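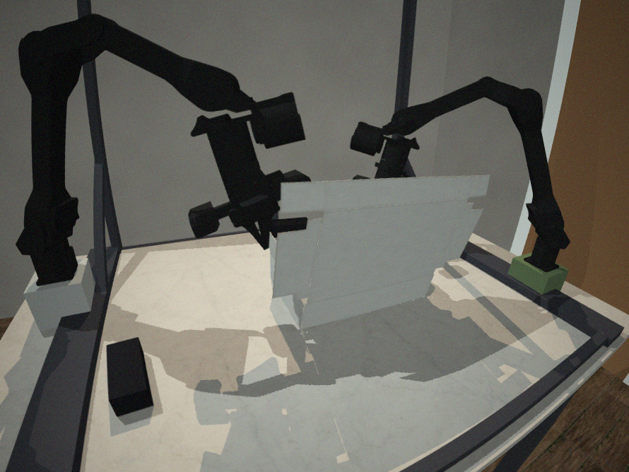 Visits

Folding in simulation: an afternoon at the Geneck lab

16 October 2021

The Geneck lab has the upper floor of a former seed warehouse in Fivwood, over a tile showroom. We were a mixed group, mostly from packaging and light assembly, and the visit was arranged to hear about one method: training two robot arms to handle sheet material in simulation before any of it is tried on hardware.

The first hour was spent at a screen. The simulated cell has two black arms facing each other over a pale table, one on a grey base and the other on a green one, with a large grey sheet standing between them. The sheet is the difficult part. A rigid box has a position and an angle and that is more or less all the computer has to track. A sheet bends, and it creases, and its layers slip against each other. In the view we were given, one upper corner had a small step in it where the layers did not line up.

The software is called Zerov and was written in the lab. It treats a sheet as a mesh of linked points, with stiffness set separately along the fold lines. Before each attempt it changes the stiffness, the friction of the table and the starting position by small random amounts, so that the controller does not learn one particular sheet by heart. A training batch is 1,000 attempts. Most batches run overnight, when the machines are free.

The method itself is simple to state. Each arm has its own controller, and the two share only a short message about where the sheet is being held and how hard it is pulling. Earlier versions used a single controller for both arms. It learned faster but went wrong badly if either arm was late -- a delay of a fraction of a second was enough to lose a corner.

The result we had come to hear about was from the last full batch in February. With the shared message switched on, 772 of the attempts ended with the fold inside tolerance. We asked what had happened in the others. Slipping at the second grip accounted for the largest group, and after that came sheets that buckled when both arms pushed inwards.

Transfer to real arms is at an early stage. The lab has tried 19 folds on hardware, all with the same card stock, and did not want to give a success rate on so few. I thought that was fair. The timing carries over well, we were told, but the friction figures do not, and each new material has to be measured by hand first.

There was a longer discussion over tea about cost. Ásgeirsdóttir, the carton firm that pays for part of the work, wants a cell that can change from one board to another within a shift. At present a change takes almost 3 days, nearly all of it measuring. Someone asked about corrugated board and the answer was not yet.

Practical notes for anyone going: the entrance is at the back, by the loading bay, and the stairs are steep. Parking is on the street. The lab takes groups twice a year and the next list opens in the new year -- write to the office, as the form on the website was not working when we booked.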